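Thermal Paste and Pads: Your Questions
Last updated 12/6/24

Do I need to replace the paste that came on my cooler?
Usually no. Factory paste on a mid-range cooler is fine, whatever the forums tell you. We sell paste, so you would expect us to say otherwise. If the cooler has never been mounted and the gray patch on the base is clean, mount it and leave it alone.

How often should I repaste?
Less often than the packaging suggests. Some makers say every year. We have opened machines after 4 years and found the paste still doing its job. Look at your temperatures under load. If they are where they were when you built the PC, you have no reason to take anything apart.

Is the expensive paste better?
A little, sometimes. Solène Vidal on our test bench compared Flakton with the basic Carré tube on the same processor and cooler, and the gap was smaller than what she got from remounting the same paste twice. Make of that what you like. If you overclock, you may care. If you play games and answer email, buy the Carré.

What about the conductivity number on the tube?
We would ignore it. Makers measure it in different ways, and a few don't say how they measured it at all. We print the number on our product pages because customers ask for it.

Pea, cross or spread?
Any of them, provided the whole chip ends up covered. On large processors a single pea may not reach the corners, so use a cross or spread it thin. Too much paste makes a mess and seldom does worse than that, as long as it doesn't conduct electricity.

Can I use liquid metal?
You can. Most people who write to us about it shouldn't. It conducts electricity, it attacks aluminum, and it runs if you use too much. We don't accept returns on opened liquid metal, and we don't cover parts damaged by it. Check that your cooler base is copper or nickel-plated copper before ordering.

Are thermal pads a good substitute for paste?
On memory and power stages, yes, and there you need the right thickness. On a processor, an ordinary soft pad is a poor choice. Phase-change sheets such as Storden are a different matter and hold up well in laptops. Don't stack two thin pads to make a thick one.

Which pad thickness does my graphics card need?
We can't guess, and neither can the chart you found online. The same card may have shipped with different pads in different batches. Measure the old ones at an edge that hasn't been squashed. Our Cavow pads are sold in single thicknesses, order code 894 followed by the size.
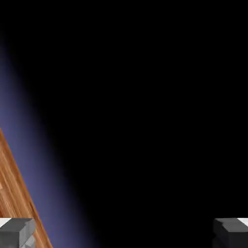 Purple-blue glow on black, computer render.

Does paste expire?
It has a date on the box, and that date is cautious. If it comes out smooth and even, use it. If oil comes out first and the rest is stiff, throw it away.

What do I clean the old paste off with?
Isopropyl alcohol and a lint-free cloth. Special cleaning kits work too and cost more. We stock one, and Séverine Perrin in customer service will tell you the same thing if you call.

My temperatures went up after I repasted. Is the paste bad?
It could be, but check the mount first. Uneven screws, a plastic film left on the base or a fan plugged into the wrong header are all more likely. Tighten the screws in a cross pattern, a few turns each. If it still runs hot, write to us with the batch number and your cooler model.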